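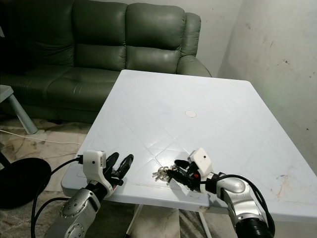 The minutes ought to say plainly that the footbridge at Vudstead will stay closed past December, one resident wrote in reply to our last entry, and the point is accepted. They will say so.

August 10, 2018. The Lis Valley Footpath Office records the following for the day.

The morning was given to the Zallia contract. The firm's revised offer covers 200 feet of handrail and the replacement of 11 deck boards on the east approach. It does not cover the footings, which were part of the original request. A letter asking for a corrected offer went out before noon.

In the afternoon, this office received the survey of the lower path from Losus. Erosion along the creek bank is worse than the spring survey suggested, and 2 of the marker posts are now standing in water at high flow. The posts will be moved uphill. The landowner has agreed in principle — a signed form is still needed.

The survey of path users closed with 88 replies. Most ask for better drainage at the mill gate. Several ask for a bench there, a request this office has turned down before and will consider again with next year's budget.

The detour signs at Vudstead remain in place. The sign at the north end has the wrong distance on it and will be repainted.

Office closed at five. The key to the tool shed is still missing.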